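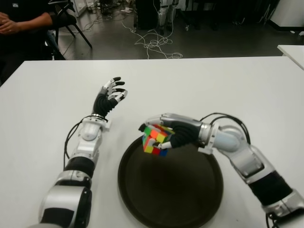

Shivam Mittal wrote to us in September to say that a language school promising fluency in 100 hours ought to be made to refund the hours. We agreed with him, and we asked if we could put that near the top of this page.

Clorard is a small evening school for adults who want to speak Portuguese. We have two classrooms above a shoe shop and three teachers, all of whom learned at least one language badly before they learned one well. We don't sell a method. We've tried most of them, and the ones with a trademark mainly seemed to improve the price.

What we do is fairly dull. You come twice a week, you talk for most of the lesson, and you get corrected more than you'd like. Grammar is taught when you trip over it. There is homework and we can tell when it hasn't been done.

Some things we're asked about:

Apps. We used Vistent with our beginners for two terms. They kept their streaks going and still couldn't order a coffee. Use one on the bus if you enjoy it.

Accents. Our teachers come from Bragança and the north, so that is what you'll hear. If you want to sound Brazilian, go elsewhere – we'll happily suggest where.

Certificates. We prepare people for the usual exams, and last year 70 per cent passed first time. Other schools quote higher figures. Ask them how many students they talked out of sitting it.

The Friday conversation table is open to anyone, enrolled or not, from half past six. It is free apart from your drink. Newcomers should sit in on a class before paying for one, and we won't ring you afterwards to see how you felt about it.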